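README

Pretumine open day: shape sorter demonstration

Notes and recordings from the tabletop arm station at the Pretumine open day, 08/03/2025. This file covers what was run, how the recordings are organized, and what to watch out for if you use them.

Contact: Leszek Wieczorek (station and recordings), Benvinda Amaral (visitor forms and scheduling)

Background

Pretumine opens its workshop to the public once a year. Most stations are built for the day and taken apart the same evening. The arm station was kept up afterward so that the recordings could be checked against the real setup, and it stayed in place until the checks were finished.

The task was a shape sorter. A small black arm picks up a block and carries it to a board with cutouts, and the person driving tries to get the block through the matching hole. Teresa Salgado chose it over the stacking task we ran in January because visitors understand it without being told anything. Children in particular walked up and started pointing at the right hole before the operator had touched the controls.

How the session ran

There were 6 slots, and each slot had its own operator at the start. The operator ran a few placements, then handed the controls to visitors who had signed a form. Beatriz Calado stood at the visitor side of the table and reset the blocks between attempts. Modupe Babalola ran the recording machine and typed the notes.

Visitors got one practice attempt, which was not recorded, and then one attempt that was. If a block was dropped off the table the attempt was stopped and marked "dropped". If it landed on the board but not in the hole, the visitor could keep trying until the time limit.

The tape marks on the table are left over from earlier setups as well as this one. Please don't use them as reference points for measuring anything. The board was put back by hand after being bumped, and its position shifts a little from one slot to the next.

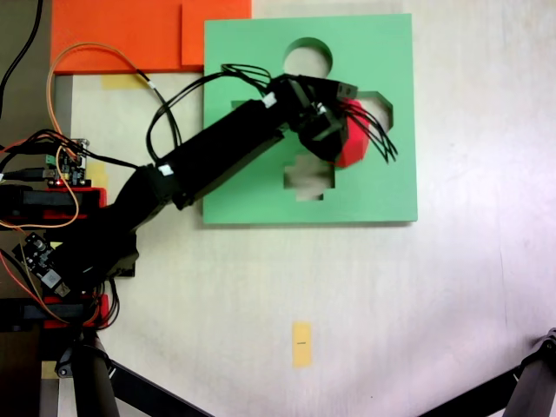
Turning the block to line up with the hole took most people longer than reaching the board did. Several visitors got the block above the right cutout quickly and then spent the rest of their time on small rotations. The operators had the same trouble early in the day and got better at it. If you are comparing operators with visitors, use the slot number as well as the role, or you will mix up practice with skill.

Contents

The release holds 41 recorded attempts. Practice attempts are not included.

attempts/ one folder per attempt, numbered in the order they were run
notes/ plain text notes, one file per slot
forms/ blank copy of the visitor form, for reference
index.csv one row per attempt

Columns in index.csv

attempt: folder number
slot: 1 to 6
role: operator or visitor
target: the cutout the driver was asked to use
result: placed, dropped, or timeout
comment: free text, often empty

Results were entered by Modupe during the session and checked later by Leszek against the recordings. Where the two disagreed, the recording was followed and the old value was moved to the comment column.

Known problems

The network cable to the recording machine was knocked out during slot 2. The 2 attempts affected have gaps and are marked "gap" in the comment column. They are kept in the release because the rest of each recording is usable.

Light in the room changed during the afternoon when the big door was opened for the Grandex van. Slots after that are brighter on one side of the table.

Comments are in whatever language the person was speaking. Most are English, a few are Portuguese. We have not translated them.

The time limit was not applied evenly. Beatriz let younger visitors finish if they were close, so some "placed" results run past the limit. Filter on length if this matters to you.

Visitor data

No names, ages, or voices are in the release. The signed forms are on paper and held by Benvinda. Anyone who took part can ask for their attempt to be removed. They will need the attempt number printed on the slip they were given.

Use

Free to use for teaching and research. Please name the Pretumine open day as the source. Arkis and Bisht ran other stations on the same day and their material is not covered here. Ask them directly.

Changes

1.0 first release
1.1 fixed swapped target values in slot 4, added blank visitor form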